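Music Copyist and Theory Tutor (part-time), Skerivura Community Music School

Posted 25th November
Hours: 30 a week in term time, with some flexibility over the summer

Hello, and thank you for stopping to read this. We are looking for a patient, careful person who enjoys written music as much as we do, and who would be happy splitting the week between preparing parts for our ensembles and teaching small groups how to read them.

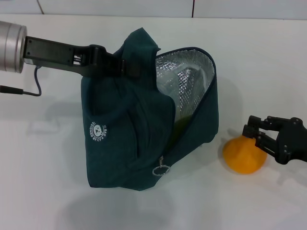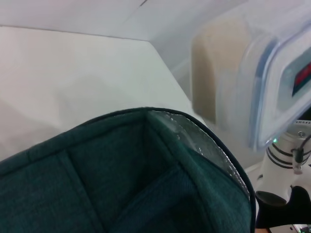 Skerivura began as a Saturday choir and has grown (rather faster than our filing cabinets have) into a school with 635 enrolled students, from first-year recorder players to retired folks who have finally taken up the cello. We have two wind bands, a string orchestra, a big cheerful choir that takes anyone, and a small chamber group called Negussie that plays mostly new pieces and gives our copyist the most work by far.

About the copying

A good half of the job is at the desk. Our library holds 700 sets of parts, and a fair number of them are handwritten, faded, or missing a second bassoon. You would be making clean new parts from old scores, transposing for whichever instruments turn up in a given year, and fixing the page turns so that a player has a free hand when the page runs out. Our violas in particular would love someone who thinks about where the music switches from alto to treble clef and back again, as we have a few older parts that change every other measure for no reason any of us can find.

We don't mind which notation software you use, as long as you can export a tidy PDF and a file that other programs can open. If you also write a clear hand with a pen, so much the better - the choir still likes a marked-up copy on the stand.

About the teaching

The other half is theory, taught in groups of five or fewer. Most of our beginners start with treble clef and come to bass clef in their second term, and we like them to sing what they read before they play it. The older groups work on intervals, key signatures, simple harmony, and a little dictation. There is a set of lesson plans left by our last tutor, which you are welcome to use, change, or put in a drawer. We have a lovely mix of ages in the evening groups, and you'll need to be as comfortable with a shy nine-year-old as with a retired engineer who wants to know why there is no such thing as H in his daughter's piano book.

Who we'd like to hear from

You should read treble, alto, tenor, and bass clefs without having to stop and count lines, and know the usual transposing instruments well. Some experience teaching beginners is important to us, though it doesn't have to have been in a school. A music degree is welcome and by no means required. We will ask for a background check before you start, as we do with everyone who teaches here, and we cover the cost.

You'd be based in our Tondach building, on the second floor, next to the practice rooms. It can get noisy after four o'clock, especially when the trombones are in, so most people do their close work in the morning. Some of the copying can be done from home once you have settled in.

How to apply

Please send a letter, a short resume, and two pages of music you have set yourself, one of them with at least one change of clef. Address everything to Anas Salameh, our music librarian, who will be glad to answer questions about the work, the library, or the parking. Applicants we invite in will spend a morning with us, copy a short passage, and teach a 30-minute lesson to one of the beginner groups. We'll reply to every letter, although it may take us a week or two around concert time.

The job is open until filled, and we hope to have someone in place well before the May concerts.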